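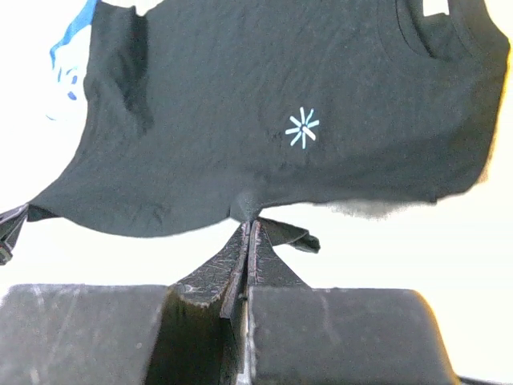 Black short-sleeved T-shirt with a small logo

Severance papers after a layoff – sign now or have somebody read them first?

posted by harborlight_mae
November 13, 2023

Hi all, long-time reader and first-time poster, so sorry if this is in the wrong section. I got laid off from Wondulell after 8 years. I was in the order office, and they called me in, said my position was going away, and slid a packet across the table. It offers 8 weeks of pay if I sign a release saying I won't bring any claims against them. There's also a part that says I can't work for a "competing business" for a year, and a part about not saying anything bad about the company.

I'm 58 and I was the oldest person in the office (by a lot!). The two people they kept in the same job are much younger and one of them I trained. I'm not saying that's why. I just keep thinking about it.

The HR lady was nice but she said it would be "easier for everybody" if I got it back to her by the end of the week. My brother-in-law says take the money and run. A lawyer over in Dritovska quoted me a flat $700 to read the whole thing and talk it over with me, and that's a lot when you've just lost your paycheck. Is it worth it? And can they really keep me from working at Lunach, where I already know people and they might have an opening?

pinecone_ledger

Don't sign it this week. I went through nearly the same thing when my old plant closed and I'm so glad I slowed down.

If you're 40 or over, there's a federal law that says they have to give you a set amount of time to think it over before you give up an age claim – at least 21 days, and longer if you were part of a group layoff. You also get 7 days after signing to change your mind. Look through your packet for that wording. It should also tell you in writing to talk to a lawyer. If all that is missing, I'd want a lawyer to see it even more.

Being the oldest doesn't prove anything by itself, but write down what you remember now, while it's fresh. Who was in the room, what they said, who got kept and what their jobs were. Write it at home on your own computer, and don't go forwarding yourself company files. That can turn into its own mess.

I'd pay for the review. Mine got the non-compete taken out completely and a bit more money added, and all it took was one letter. Yours may go differently, of course. Ask the lawyer up front if the flat fee covers writing to the company or only the reading part, mine was separate and I hadn't thought to ask.

One more thing, check that your last paycheck and any vacation pay you're owed aren't being counted as part of the severance. Those rules depend on your state.
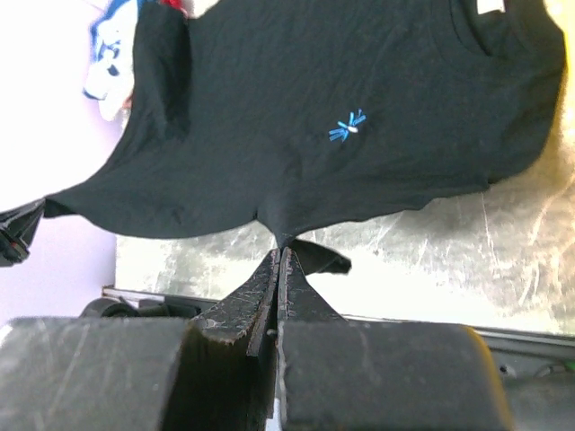

Black T-shirt, upside down, with a blue logo

jireš_commuter

non-competes are never legal, ignore it and go work at Lunach

pinecone_ledger

Please don't go by that one. It depends a whole lot on the state. Some throw them out, some enforce them if they're reasonable, and some look at what you earned or what kind of job it was. Also look for anything you signed when you were hired, there could be an older one in there.

harborlight_mae

Thank you!! I found the page about the waiting time, it was near the back in smaller print. I emailed HR that I'm still reading it over and she wrote back "no problem." I called the lawyer in Dritovska and we have a phone appointment. The fee does include one letter.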